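Grasp labels from the wrist view, part two

I said in April that I would write up the labeling results once the second round of training was done. It finished last night, so this is the write-up, minus the plots, which Merle Tomoana is still redoing in a font people can read.

The question was narrow. Our bowl policy takes one overhead view and one wrist view per hand. At each step a small side network guesses whether the hand has a grip on the rim or is only near it, and the policy gets that guess as an extra input. We had been training the side network on labels made from joint position: if the fingers stopped closing before the command said they should, we called it a grip. Paora Sheehan had suspected for a while that those labels were bad for thin objects. A bowl rim stops the fingers so late that the difference gets lost in the slack of the joints.

So we relabeled by hand. The set had 3,000 short clips. We threw out ten where the two cameras had drifted out of sync, which left 2,990. Rochelle Prendergast and I each went through all of them without seeing the old labels, and Trudy Partington settled the ones we disagreed on. It took much longer than I had planned for. The wrist view is the one you want for this job, but the hand covers a lot of what you need to see, and near the rim the fingertips are dark against their own shadow. I ended up going back to the overhead clip for most of the hard cases.

Of the 2,990 clips, we marked 1,242 as a real grip. The old rule got 657 clips wrong in one direction or the other. Most of the errors were grips it called misses, as Paora had said. A smaller group went the other way, where a fingertip was pressing on the outside wall of the bowl and the fingers stalled with nothing between them.

We retrained the side network on the new labels and kept everything else the same, including the seed. It now agrees with us far more often on the held-out clips. The policy on top of it also got better, though by less than I hoped. It lets go and tries again when the first attempt misses, where the old one would lift an empty hand and carry on to the next step. It still does badly when the bowl is tilted at the start. I don't think labels will fix that. There are hardly any tilted starts in the data.

Two things I would do differently. I would write down the rule for "grip" before anyone labels a clip. We started with "a finger inside the rim and a finger outside," and had to add a line about contact after the first batch, which meant doing that batch over. I would also label in shorter sittings. My agreement with Rochelle dropped in the last part of every long session, and you can see it in the log if you sort by time.

Manaia Pomare asked if the same approach would carry over to cups. I don't know yet. The code is in the Tipoki repo under the labels folder, and the config for this run is the one called hesura. The older config still works but reads the old labels, so check which one you have loaded before comparing numbers with mine. The next round will go after the tilted starts, and I'll post when there is something to report. 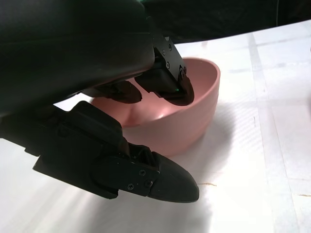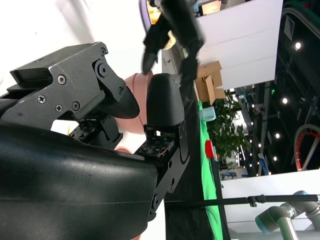
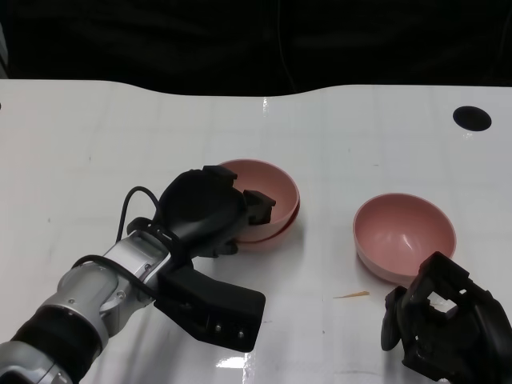 First: fingers over the bowl, wrist view. Second: fingertips and a light pink object, wrist view. Last: both bowls and both hands.

Contact: use the form on the About page | Copyright Ziltetlow Notes | Back to top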